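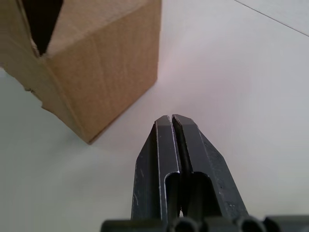

January 10, 2026

Flellora samples, second round of binders

Carried on with the pressed-fibre tiles for the Frade exhibition. Same mould as before, same linseed and flax mix, but casein swapped in for the starch binder in half the batch. The starch tiles from the last pressing had started to lift at the corners after a fortnight on the rack, and the colour had gone patchy where the pigment sat against the release cloth.

Batch numbers continue from the old sheet. Tile 131 is the first with casein.

Mix and pressing

Fibre was cut shorter this time and sieved twice. The long strands look better on the surface but they bridge across the relief pattern and leave voids in the deep lines. Pigment went in with the dry fibre, before the binder. Adding it afterwards gives streaks, which Fluruletti liked in the blue and disliked in everything else.

Six tiles pressed. Two were left under load overnight, the rest came out in the afternoon. The overnight pair released cleanly. One of the others tore along the long edge, where the mould has a burr. Burr filed off, mould waxed again.

Surface

Casein dries harder and slightly darker. The ochre shifts towards brown, enough to see next to the starch version, so the colour chart we sent to Erkham no longer holds for this binder and needs redoing. Green hardly moves. Have not tried the red.

Relief lines are crisper at the bottom of the groove. The top faces have a faint sheen where the press plate touched, uneven between tiles. A light rub with a dry pad takes it down but also lifts some fibre. Left two tiles unrubbed for comparison.

Smell is noticeable when wet, gone once dry. Would not want a whole wall of it drying in a closed gallery.

Problems

Bowing. Every casein tile is slightly dished, face side in. Starch tiles bow the other way and less. Suspect the face is drying faster through the open side of the rack. Next lot to be turned at intervals and dried between boards.

Binder stock does not keep. What was left in the jar from Thursday had separated and was thrown out. Mix only what is needed on the day.

Fixing

The hidden clip holds a flat tile well and a bowed one badly. If the bowing cannot be got rid of, the back needs a batten, and the wall depth in the Frade drawing has to change. That drawing is fixed in June, so the batten should be tested on the present tiles whatever the next batch does.

To do

Redo colour chart in casein, red included.
Cut boards for the drying rack.
Weigh the overnight pair again once fully dry.
Ask Erkham if the small room has any direct sun.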